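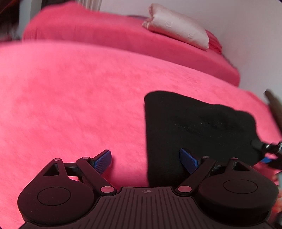
Fleece blanket in pink-red, with a satin pillow at the head of the bed.

The Jusis fleece is the one we reach for once the mornings turn nippy, and by August there's usually one on every bed in our house and another on the couch! It has a soft, slightly fuzzy nap and it's light enough to bundle into the car for a weekend at the coast – lovely for kids who nod off on the drive home. Fabric weight is 300 gsm, and the colour comes in 11 shades. Wash it cool, on its own the first time, and dry it in the shade. Please keep the iron well away. Pillows and cushions are sold separately in our Irnuder range. Orders placed before 11 am leave our Troron warehouse the same day.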